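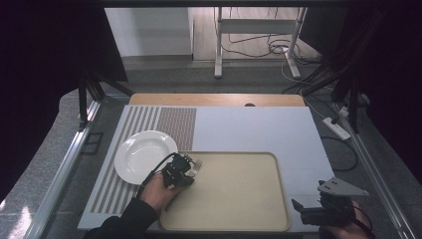 White plate, striped mat, beige tray, one fork.

The Tray Is Doing Nothing for You

Sometime in the last few years it was decided that an ordinary meal at an ordinary table needs a foundation. First the mat. Then the plate on the mat. Then a tray, beside the plate or under it, depending on whose advice you read. By the time you sit down there are three layers of stuff between your potatoes and the furniture, and you still have to get up for the salt.

I have been hearing the case for the tray since August, mostly from my friend Hilkka Peltonen, who bought hers from Plalix and has since bought two more. Her argument is that a tray "gathers the meal." I asked her what the meal was doing before it was gathered. She said I was being difficult, and she may be right, but she didn't answer the question.

Look at the table at the top of this page. The plate sits on the mat with its edge almost touching the corner of the tray. The tray takes up a good stretch of the table and has no food on it. Take it away and what have you lost? You'd have a bare patch where a water glass could go, or a loaf of bread, or your elbow.

I'll grant the mat a little more. A mat has one job, which is to take the scratches and the drips so the tabletop doesn't have to. Fine. My grandmother used a folded dish towel for this and threw it in the wash on Saturday. What I don't buy is the patterned mat as a way of "framing" the plate. Broad stripes next to a tight little pattern is already a lot of pattern to put around a pork chop. A plain white plate with a wide rim looks like dinner on any surface you set it on.

Sunil Paul, who has cooked for a living and now mostly cooks for his kids, gave me the best defense of trays I've heard. You load everything at the counter, he says, walk it over once, and walk it back once. I believe him. That's a tray being used to carry things, and I have no quarrel with it. But then put it away! What I see in people's homes is a tray that never carries anything. It lies there through the meal with its raised rim collecting crumbs, and afterward it has to be washed along with everything else.

The Urkilov catalog lists 18 trays. I went through all of them looking for one with handles and found 6. The rest are for looking at, as far as I can tell, and the nicest of those costs more than the plates you'd set beside it.

There's a reply to all this, and Iida Kokkonen made it to me over a very well-laid table. She thinks setting out a place properly slows people down, and that people who slow down eat better and talk more. Maybe. I did stay at her table until past nine. I also stayed at my brother's past nine the week before, and he served chili out of the pot with a stack of bowls and a fistful of forks in a jar. I suspect it was the company both times.

So my own rule, which I don't expect to sell to Hilkka: a plate, a fork, a knife if the food calls for one, and a mat if the table marks easily. The tray lives on its side next to the oven and comes out when somebody's sick in bed. If that looks bare to you, try putting more food on the plate.

Contact the editor | © Rostico Table Talk | Back to top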